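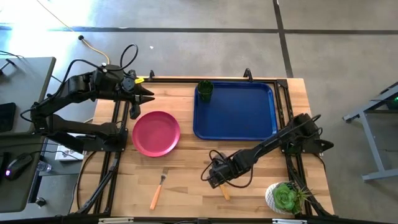

Figure 6.1 A two-arm workstation set up for a tableware task, with plate, tray, cup and cutlery on the bench.

Chapter 6
Budgeting for a Workstation

The price on a supplier's quotation covers the arms and very little else. In Figure 6.1 the arms stand over a wooden top held in an aluminium frame, and there are cables on both arms and tape on the floor. Frames, clamps, cabling and floor marking all have to be bought or made, and a first budget often leaves them out.

This chapter follows one purchase from request to final invoice. Zaverwood, a small maker of canteen equipment, wanted a station for sorting trays and cutlery. Its buyer, Sieglinde Kettler, asked two suppliers, Rimex and Nistance, to quote on the same written specification. Her first draft had a single line for "accessories", set at 494 euros. By the time the station was accepted, that line had reached 1609 euros, and delivery of the frame had taken 24 working days.

Section 6.1 deals with the specification. Section 6.2 sets out a cost sheet with 20 headings, including spare grippers, training hours and floor space. Section 6.3 compares buying with leasing. Readers who have not met depreciation before should go back to Chapter 4 before starting Section 6.3.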